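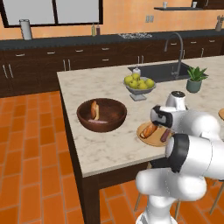

The arm over the plate in our kitchen sim, with one hot dog already in the wooden bowl.

Virnard Kitchen Pack: your questions, my answers

Hi, I'm Javiera Toledo. I look after the Virnard Kitchen Pack, so most of your emails land with me. I've pulled the common ones together and answered them the way I'd answer over a cuppa. Last updated April 2026.

What do I get for my money?
The simulated kitchen, the arm model, a library of food and crockery, and 50 ready-made tasks with scoring scripts. The hot dog job is everybody's favourite (mine too!), but there's plenty of fruit and washing-up in there as well.

Do I need a real arm?
Nope. Everything runs on your own computer. Plenty of people buy the pack months before their hardware budget comes through, and a few never bother with hardware at all.

Can I change the kitchen?
Go for your life. Bench tops, wall colours, floor tiles and cupboards all swap out from one settings file, and there are nine layouts to start from. If you like the terracotta floor and the orange wall, that one's called Mollach - it's the default when you first open the pack.

Why is there so much clutter on the bench?
A bare bench makes a policy look cleverer than it is. Apples, a pot plant and a soap-bottle sort of thing near the sink give it something to be confused by. You can turn the extras off with the tidy switch, though I'd leave them on once you're past your first few runs.

Are sausages and buns one object or two?
Depends on the task. A hot dog in its bun moves as a single piece, and loose sausages are separate. We tried making them come apart in February and the physics went completely bonkers, so that's parked for now.

How much does it cost?
A single licence is $1439 and covers one lab or one business. Students pay $500 with proof of enrolment. Both include updates for a year.

Will my own gripper work?
If you've got a model file for it, probably. Karla Ibarra wrote our import guide, called Jaddale, and it's worth reading the bit on finger friction before you start (I didn't, and lost an afternoon to slippery sausages).

Can I get a refund?
Yes, as long as you haven't activated the licence key. After that, send me a note and I'll try to sort out whatever's bugging you.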